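Both arms freeze when the grippers get close together over a cloth - planner or controller?

Asked by Hooman Fallahi, August

Hello everyone, and thank you in advance for your patience, this is going to be a bit long. I have a two-arm setup on a shared front rail and I'm trying to get it to spread out and fold a small cloth. Planning is done in Gilum, and the joint controllers run through Postden. Each arm alone is a dream. Together they're fine too, right up until both grippers want to be at the cloth at the same time. Then one arm stops, the other waits for it, and I get this in the log:

plan rejected: pair 13 / 148, clearance below minimum
retry 12 of 12, holding

I've already lowered the speed and restarted everything more often than I'd like to admit. The red cloth is the one I use for nearly all my tests, and the working poses are all like the one below, with one gripper over the cloth and the other at its lower edge. 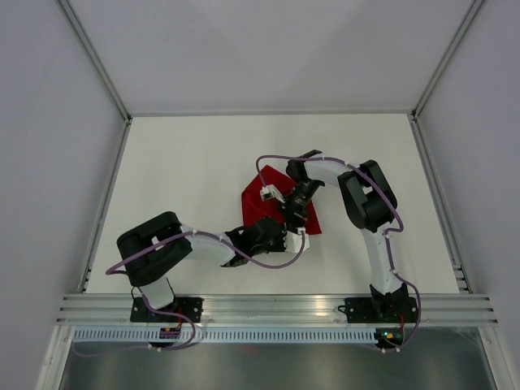

2 answers

Answer from firuvow_fan (accepted)

Welcome, Hooman! Your controllers are very likely fine. That log line comes from the planner, and it means the two collision models think they're touching before the real arms are anywhere near it. I spent most of a spring on the same thing, so let me save you a few evenings.

First, find out which links 13 and 148 are. There's a "list pairs" command in Gilum that prints the names. I'd bet a good lunch on one being a wrist and the other being a padding shape for a cable. Those purple cables stand well off the links in places, and the one on the left arm sags under the wrist, so if somebody wrapped each cable in one big box (I did, it seemed sensible at the time) the boxes will overlap as soon as the wrists meet in the middle. Swap the box for a few short capsules that follow the cable. Please don't just switch the pair off, or the planner will happily drive a wrist through a real cable.

Second, check how the cloth is modeled. If your perception node publishes it as a solid obstacle, both grippers are being told to stay away from the thing they're supposed to hold. Allow contact between the cloth and the finger links only, and leave it forbidden for everything else - the forearms have no business down there.

Third, plan the two arms as one group for the last stretch of the approach. With separate plans, each arm treats the other as a parked obstacle at its old position, and you get exactly the "after you, no, after you" business you describe. Separate plans are fine again once they've backed off.

Answer from carretero_bench

Had error 1309 with something like this, reinstalling Carretero fixed it. Not sure if you use Carretero. Also maybe try a different color cloth?

Comments

Hooman Fallahi: It was the cable boxes! 148 was the padding on the left arm's cable, drawn far too generously by yours truly. Capsules are in and it now gets to the first grasp. The joint group is tomorrow's job. Thank you so much, and I owe you that lunch either way.

firuvow_fan: Lovely news. Save the old model file somewhere before you start on the group, you'll want to compare.

mattie_k: Does the contact rule need to be set again after every perception update? Mine seems to get lost when the cloth is detected again.

firuvow_fan: Yes if the object gets a new ID each time. Keep the ID fixed and the rule stays.

Related questions

Gilum: how to set minimum clearance for one link only
Postden controller holds position after a rejected plan
Finding cloth corners when the fabric is bunched up
Time-syncing two arms from one trajectory
Firuvow export loses collision capsules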